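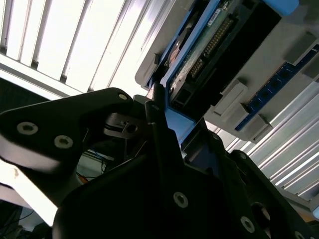 # Chapter 6: Getting to Know the Inside of a Desktop Computer

Most of us use a desktop computer for years without once taking the side off, and I was no different until my old teacher, Ka-ming Hung, sat me down one wet July with a screwdriver and a pot of tea. What surprised me was how much of the inside is there simply to hold other things still. Look at how a green circuit board sits within a bright blue frame, close to a long memory slot, and you'll start to see that makers often use colour to tell your fingers where they may go.

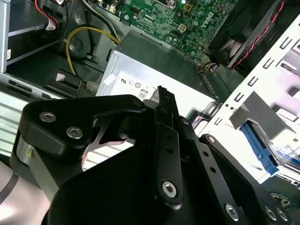 We shall begin, as Ka-ming always did, with the power supply. It takes electricity from the wall and turns it into the gentler kind that the other parts can use. Please switch off, pull out the plug and wait a good while before you touch anything, and never open the power supply itself (we come back to this in Section 2, and I make no apology for repeating it!).
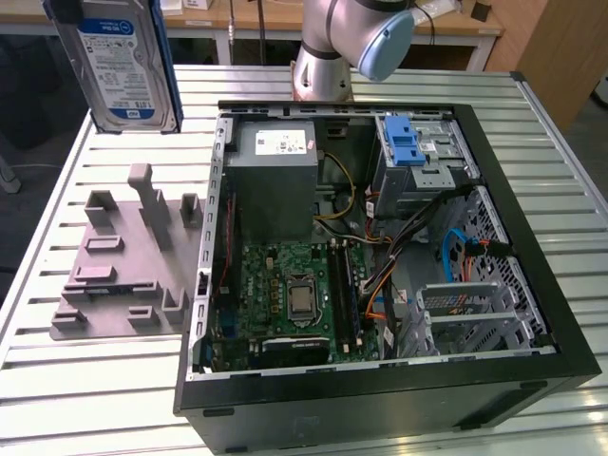 Next comes the hard drive, where your letters, photographs and half-finished novels are kept. Many desktop drives ride in a plastic carrier, so you can lift them out without hunting for tiny screws. Hold the drive by its sides, keep it level if you can, and have somewhere soft ready to put it down. My friend Cheuk-hei Sin swears by a folded tea towel, and I've yet to find anything better.
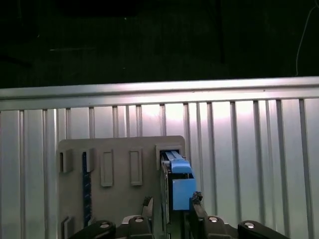 *Fig. 6.4. A grey slotted mounting plate, with a bright blue part in the housing at its right.*

Before reading on, find a notebook and draw your own computer's insides as best you can. Leave plenty of room for labels, as we'll be adding to the drawing all through the chapter.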